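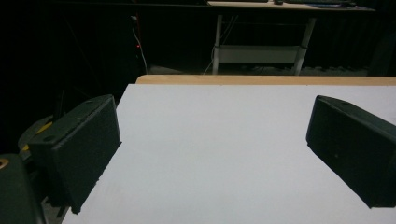 White table, wood strip along the far edge.

Ticket 2883, Belthorpe workshop furniture
Product: Holub table, white top
Status: open, reopened twice
Opened: Wednesday, October 16, 2019

Complaint as logged: user says the white top "isn't flat" and that small parts creep toward the wood strip at the far side. User wants the whole top replaced under warranty.

First response from Nudska (the supplier) was to wipe it down with their Cistis cleaner and report back. I don't see how a cleaner fixes a slope, but the steps were followed so they can't close the ticket on us. Wiped, dried, left overnight. Same complaint the next morning.

Second response was that the top may have warped from heat and a replacement would be quoted. A quote, for a warranty item. I asked what they were basing the warp on and got the product sheet back, the one that says the top is good for 1000 hours of daily use. Hours of what, it doesn't say.

So I checked it myself. Laid a steel straightedge along the top in both directions and corner to corner. No light under it anywhere I could find. If that top is warped, I can't measure it with anything in this building. Then I put a level on it, and the bubble sat off center, toward the wood strip. The level reads the same turned end for end, so it isn't the level.

A flat top that isn't level is a leg problem or a floor problem. Nudska had not asked about either one. 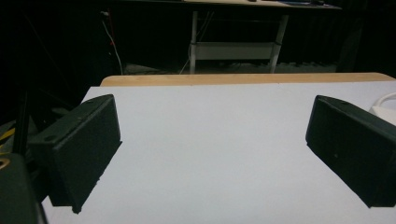
Can the top be shimmed from above, between the white surface and the frame?
Leave the top alone and adjust at the feet. A shim up there puts the load on one spot, and then you may really end up with a bend.

Log, continued:

Turned the far left foot out one full turn. Bubble moved, not enough. Another half turn and it was close. The far right foot would not turn at all by hand. Put a wrench on it and it gave, with some grit in the thread. My guess is that it was never adjusted after delivery. The installer's sheet has "leveled" checked, for whatever that's worth.

Set a steel ball in the middle of the top. It stayed put. Tried it again near the wood strip and it rolled a little, so I gave the right foot another quarter turn. Stayed put after that.

Nudska now says the top should be replaced anyway "as a precaution." I have asked them to put the reason in writing. No reply so far. 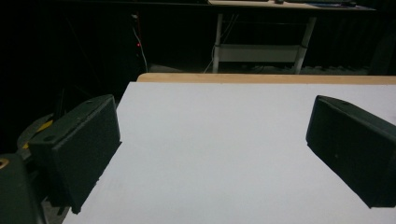
The white top and the tan wood edge.

Leaving this open until November. If the level still reads true then, I'll close it as a foot adjustment and decline the quote. User has been told to stop wedging cardboard under the legs.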